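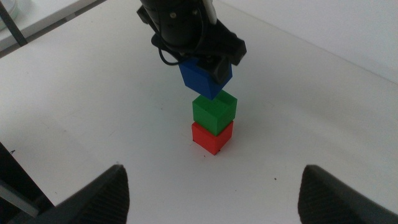
Blue just above green, green on red.

In Defense of the Block That Does Nothing

By Kamran Shokri

Last updated: September 2020

27 comments | 2 shares

My niece turned two in April and I was sent to buy her a present, an errand I put off until the morning of the party. I went to Acheampong, the toy store on Grurkorgate, and asked for blocks. The young man at the register wanted to know what kind. I said the kind you put on top of each other. He looked at me with some sympathy and led me to an entire wall.

There were blocks with magnets inside them. There were blocks with studs, pegs, grooves, suction cups and a sort of hook-and-loop fur. The Zinov set came in a box the size of a carry-on and promised that towers would "stay standing through any adventure." It had an app, too. I read the whole back panel looking for what the app did, and the closest I got was that it "celebrates."

I would like to make a case against all of this, and I'd like to make it before my sister reads it, as she has since bought the Zinov set.

A plain cube has six flat sides and no opinions. Put one on another and what you have is a stack, held up by gravity and by whatever care you took. Nothing clicks. If you set the second one down a little crooked it stays a little crooked, and you can see exactly how crooked from across the room. Green sits on red a few degrees off, and somebody has to decide whether that will do or whether it has to be fixed before the blue one comes down. I have watched a toddler make that decision. She thought about it longer than I thought about my mortgage.

The magnet people have removed this moment. Bring two magnetic blocks within a half inch of each other and they finish the job themselves, with a snap, perfectly aligned. It's very satisfying for the magnets. The child's part in it is transportation.

I'm aware that I sound like a man who thinks children should whittle. I don't. I grew up in Wirkdale with a perfectly modern childhood and spent most of it in front of the television, eating cereal out of the box. But we had a coffee can of colored blocks that had come down from some cousin, and I can still tell you what it felt like to let go of the top one. You opened your fingers a hair at a time. You took your hand away as if the thing were asleep. Then you breathed, which was usually the mistake.

The case for letting towers fall is generally made by people who want to talk about resilience, and I would rather not join them. I don't believe a two-year-old learns grit from a collapsing tower. Mine learned that it made a wonderful noise, and from then on every tower was built for the purpose of demolition. That's fine. It's a use. The Zinov tower can't be demolished by anyone under forty pounds, so it stands in the middle of my sister's living room like a municipal sculpture, and the adults walk around it.

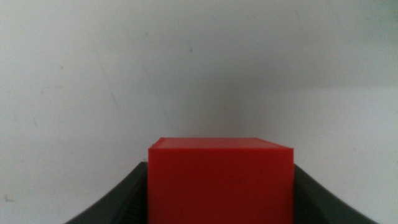 Then there's the question of what a block is supposed to look like. The fashion runs to things printed on every side: a letter, an animal beginning with that letter, the animal's name in French. I understand the impulse to be useful. But a block covered in information can only be one thing, and it's generally a yak. What I want is a red one that's red. Flat front, straight edges, maybe a faint smudge a little off the middle that doesn't spell anything. A block like that can be a fire truck at breakfast, a roof after lunch, and somebody's dinner by four o'clock. I have been served it. I was told it was soup and that it was too hot.

The color matters more than the experts on my family's group chat will admit. There is now a whole line of blocks in oatmeal, putty and something called fog, made for parents who have just had the floors done. I've held one. It was lovely, and I lost it on the rug while I was still looking at it. Bright red, bright green and a blue you could find in a power outage are what's wanted. You'll be glad of them when you are on your stomach with one arm under the couch.

My brother-in-law raises the point of price, and he is entitled to, having paid. Plain blocks are cheap and so people suspect them. You hand over a bag of cubes at a birthday party and there's a small silence while everyone waits for the rest of it. I got that silence. I got it in front of grandparents. The gift after mine played a song and had headlights.

The comments under my last column on this subject (it was about jigsaw puzzles, but the feeling was the same) included one from a reader who said that her son has magnetic blocks and is building bridges with them that plain cubes could never manage. I believe her. I'm sure they are splendid bridges. Some day he'll put a mug down on the edge of a table and wait for it to snap into place.

As for my niece, she keeps the plain ones in a saucepan. When I was over last weekend she got three of them up, studied the result from the side with her cheek on the floor, took the top one off, turned it a bit, and put it back. It looked no straighter to me. She seemed to think it did, and went to find her shoe, which was next.

We use cookies to improve your experience. By continuing to read you accept our cookie policy.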